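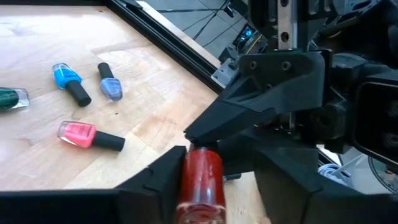 Slide 2: nail polish on the butcher-block table, deep red up front

OK, hi everybody, I'm Mitali. Let people settle, then start with the polish question - who here owns more than they can wear in a year? Wait for hands. Mine goes up too.

Point at the two blues. Sky blue and a dustier periwinkle. In the drawer I swore they were the same color, and I bought both on purpose! Lay your bottles out on a table in daylight before you decide anything.

Then the coral pink. Ask Piyumi to tell her wedding story here if she's in the room (keep it short, she knows).

The sort itself. Pull everything out. Group by color family, reds and pinks together, blues and greens together. Anything that's gone thick or stringy goes in the hazardous waste box, please don't pour it down the sink. I keep 8 now, and the dark green stays forever, don't argue with me.

Store them standing up, caps tight, away from the window. Mine live in a shoe box in the hall closet.

Questions, then hand over to Érica for makeup brushes.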